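How do you teach a robot to pick up a snack?

Think about how you learned to tie your shoelaces. I don't suppose anybody handed you a long list of instructions with every loop measured out. Much more likely, a grown-up sat beside you, held your hands in theirs and moved your fingers through it, over and under, and then did it again the next morning, and the one after that, until your fingers began to remember (mine took ages!).

Robots can learn in rather the same way. At the Barkanham workshop there is a robot arm called Osa, and for most of July the people there have been showing Osa how to tidy up a table.

There are two ways of doing the showing. The first is by hand. A person takes hold of the arm and gently guides it to where it ought to go, while the motors go soft and let themselves be pushed. All the time, the robot is keeping a record of how each of its joints is bent.

The second way is by remote control. The person sits a little way off and holds a small set of handles, which the workshop calls the Pirkis. When they move the handles, the arm moves too. When they squeeze, the gripper squeezes. It sounds like a computer game, and it does feel like one for the first ten minutes, but it is slow and careful work, and your wrists get tired.

Now, the gripper is the robot's hand. Osa's has two black fingers, and near them is a little camera, so that the robot can learn what things look like close up as well as how to move. A shiny packet held between those fingers looks like this from the camera's side:
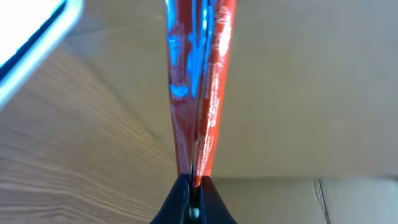
Venckus wrote in to say that packets are much harder than blocks. A block stays the same shape whatever you do to it, but a packet folds and slides about, and if you squeeze in the middle you might crush whatever is inside. "I always go for the edge," the letter went on, "and I close the fingers a tiny bit at a time."

That is good advice, and it's just the sort of thing a robot can pick up from watching a person do it. Each go from start to finish is called a demonstration. For one simple job, Osa might be given 50 demonstrations. For a trickier one, with plenty of different things on the table, it could be 1,000, and that takes a good many afternoons and a lot of biscuits.

You might wonder why one go isn't enough. Well, suppose you only ever showed Osa a packet lying flat. What would it do when it met one that was tilted, or resting on top of something else? It would have nothing to go on, poor thing. So the people move everything about between goes, and they pile things up on purpose.

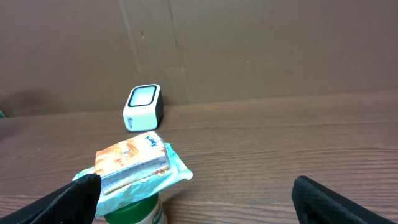
An orange snack packet on a crumpled green wrapper, with one of Osa's fingers on either side.

With a pile like that, the person at the handles has to decide what to take first. Usually the top thing is best. After the showing is finished, a computer studies all the demonstrations, looking for what the camera saw and how the arm moved next. Then Osa has a try with nobody at the handles, and quite often it gets something wrong, so out come the handles again for a few more goes.

Try it yourself! Ask a friend to shut their eyes and hold out a finger and thumb. Guide their hand to a pencil, help them pinch it, and lift it into a cup. Do that 8 times, always starting in the same spot, and then let them try alone. Now move the cup a little to one side and see how they get on.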